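4. The Bin-Emptying Project in Its Second Term

4.1 How the work was set up

By the time the students reached the second half of the module they had already met the arm, learned to jog it safely and written a handful of small programs that moved it between taught points. We had always meant the bin-emptying project to be the place where these separate skills were pulled together, and we said so on the first page of the handout, but it is fair to admit that most of the class only began to see the connection when they stood at the cell and had to decide, as a team, where the gripper should go next. That moment of standing about and arguing is, to our minds, the best part of the whole course, and much of what follows is an account of how we tried to make room for it.

The class was divided into 7 teams, each of which had the same brief: write a program which picks rectangular blocks out of a bin, one at a time, without a person touching the blocks once the run has begun. The blocks could lie in any direction and could rest against the walls. Teams were free to choose their own way of finding the blocks and their own way of ranking the possible grasps. Two teams carried on with the edge-finding code from the Hidport exercises, which they had grown rather fond of, and the others built on the Trasel toolkit that the department keeps up for its undergraduates.

Each team had 11 sessions at the cell, with planning and desk work in between. We asked them to keep a shared logbook, in ordinary sentences, and to write down what they expected to happen before each run as well as what they saw. The early entries were short and a bit grudging ("should work", "didn't"), but they grew a good deal longer once the students found that they could settle a disagreement by turning back a few pages.

4.2 Simulated picks and real ones

Before a team was allowed to run its program on the arm, it had to complete 1000 simulated picks in Wevgate, with the blocks dropped afresh each time. The number was chosen for no grander reason than that it could be left to run overnight and looked at over a cup of tea in the morning. It did a great deal of good all the same. Several teams caught mistakes in the sign of a rotation that would have sent the wrist the wrong way round, and one team discovered that its ranking always preferred the block nearest the origin, however awkwardly that block was lying.

The move from the simulator to the cell was harder than the students had hoped, as it generally is, and we think it did them no harm to find this out for themselves. In Wevgate the bin has clean, matt walls and a plain floor. The real bin has been in use for years and its surfaces are scuffed and patchy, and the edge-finding programs were quite happy to report a scratch as the side of a block. Blocks close to a wall were a second source of trouble. A finger has to pass between the block and the slope, and a grasp that looks perfectly sensible from above may leave very little space for it. Figure 5 gives a fair idea of the kind of layout the teams had to deal with: a red block is lying along the foot of the right-hand wall, and the green blocks are each at a slightly different angle from their neighbours.
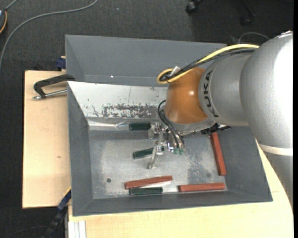 Figure 5. The KUKA arm with its gripper lowered into the bin, which holds three green and three reddish-brown blocks.

The teams met the wall problem in different ways. Some simply marked down any grasp that came near a wall and left those blocks until last, hoping that the earlier picks would nudge them somewhere kinder. Others turned the gripper so that the fingers closed along the wall instead of across it. One team wrote a small pushing move, which drew a block towards the middle of the bin before trying to lift it, and this was copied (with permission and much good humour) by the team that had the session after theirs.

4.3 What the students told us

At the end of the term we held an open discussion with each team. Many students said that they would have liked to see the real bin earlier, even if only to look at it, and we have taken this to heart: from September the first visit to the cell will come before the simulator work is set. They also asked for a longer handover between sessions, so that teams could talk to one another about what they had tried. We had rather worried that sharing would flatten the differences between the programs, but the logbooks suggest otherwise, and we are glad to make the change.

2 comments
11 shares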